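Vanags issues folding guide for hooded garments
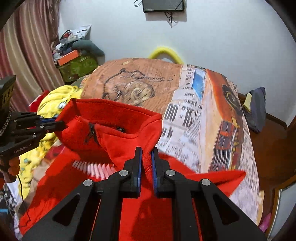 Photo: Vanags / Erasto Rotich

Monday, May 12, 2025

Textile care firm Vanags has issued a revised guide to folding and storing hooded garments at home. It replaces a single page on sweatshirts in the previous edition and now runs to six pages, with separate instructions for pullovers and zipped styles.

The main change concerns the hood. The earlier text told readers to tuck it inside the collar before folding the body. The new one has it laid out flat first, opened at the neck, then brought down over the shoulders as the last layer but one. According to the guide, a tucked hood leaves a thick ridge at the neckline and makes the finished stack lean.

A red hooded sweatshirt with a black zipper is spread over a patterned duvet, with the hood raised and open. The guide accepts a bed as a working surface, provided the cover is pulled tight beforehand. A table is preferred for thin jersey, which tends to drag on quilted covers.

Zips should be closed to the top before the sleeves are moved. Sleeves are then folded straight across the back, one over the other, with the cuffs kept inside the side seams. Drawcords, where fitted, are laid inside the hood and left untied. The body is folded in thirds from the hem.

"Most of the complaints we had were about the hood," said Algirdas Priedītis, who edited the text. "People followed the steps and still got a lump at one end. The order was wrong, so we changed the order."

The method was tried in 40 households before publication. Taking part involved folding the same garments weekly and returning a short form on each. Vanags received 1,134 completed forms. Children's sizes gave the most trouble – the hood is large in relation to the body, and the standard fold in thirds leaves it hanging over the edge. For these the guide now gives a fold in half.

Fleece blankets and other bulky bedding are covered in a short appendix. Rolling is recommended for shelves and flat folding for drawers.

The guide is available from Vanags in print and as a download. A version for knitwear, prepared with the storage supplier Falia, is due in June. Readers with the previous edition can obtain the changed pages separately.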